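Home | Schedules | Uniforms | Fields | FAQ | Contact

Fall Softball Uniform and Gear FAQ

Hi everybody! I'm Usha Poduval and I'm the uniform person for Brendlow Girls Softball again this fall. I get the same handful of emails every September, so I've put my answers in one place. If yours isn't in here, write to me anyway, I really don't mind.

When do we get our uniforms?

Your coach hands them out at the second practice. I used to do one giant pickup night in the parking lot and it was chaos, so we're not going back to that. If your daughter misses the second practice, the coach hangs on to her bag and brings it to the next one.

What comes in the bag?

A jersey, a pair of pants, a visor and 2 pairs of socks. Belts are on you this year. Any plain black belt will do, and if you have one left from spring, great.

Can my daughter pick her number?

She can ask! Put her top choices on the registration form and I'll do my best. Returning players on the same team get first dibs on their old number, then I go in the order the forms came in. We only have jerseys numbered up to 18 in the smaller sizes, so please don't let a ten-year-old get her heart set on 44.

The pants don't fit. Now what?

Email me by the Monday after you get them and I'll swap them if I have the size. Leave the tags on until she's tried everything, please. Pants run long and jerseys run wide (they always have, with Simanjuntak, who make ours), and most girls are happier going down a size on top. If she's right between sizes in the pants, go up, especially if she slides.

How do I wash everything?

Cold water, inside out, hang to dry. The dryer is what wrecks the lettering, and I can't replace a jersey in the middle of the season. For infield dirt I let it dry completely, brush off what I can outside, then soak the pants overnight before they go near the washer. Don't use bleach on the white pants! It yellows the knees, and I learned that with my own kid's pair. 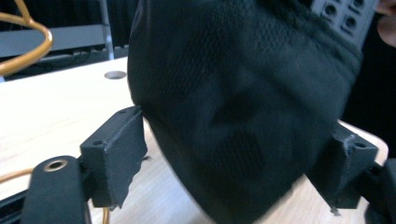 Black textured fabric, close up.

Can she wear something under the jersey?

Yes, and by the end of the season you'll want her to. Long sleeves, leggings, whatever keeps her warm, as long as it's black or gray. Hoods have to stay tucked in or come off, and the umpires do check.

Do we have to buy a bat and helmet?

No. Every team has a gear bag with shared bats, helmets and catcher's gear. Plenty of families buy their own helmet anyway, and that's fine as long as it has a face mask. She does need her own glove. If that's a problem, tell me or Aparecida Evangelista, who runs our loaner bin, and we'll find her one, no forms and no fuss.

Are metal cleats okay?

Only in the oldest division. Everybody else wears molded cleats or regular sneakers. If she's brand new, I'd start with sneakers and see whether she likes softball first.

How much is a replacement jersey?

It's $18 and takes a couple of weeks to come in. In the meantime I usually have a plain practice shirt she can play in.

What happens to uniforms after the season?

Jerseys and pants come back to us, washed. Visors and socks are yours to keep (trust me, I don't want the socks). Drop-off is at the snack stand on the last game day, from 7 in the morning until the final out.

I ordered a team hoodie from the Varkum store. Where is it?

Those ship straight to your house, so I never see them. Check your confirmation email for the tracking link, and if it's been a while, reply to that email and they'll look it up.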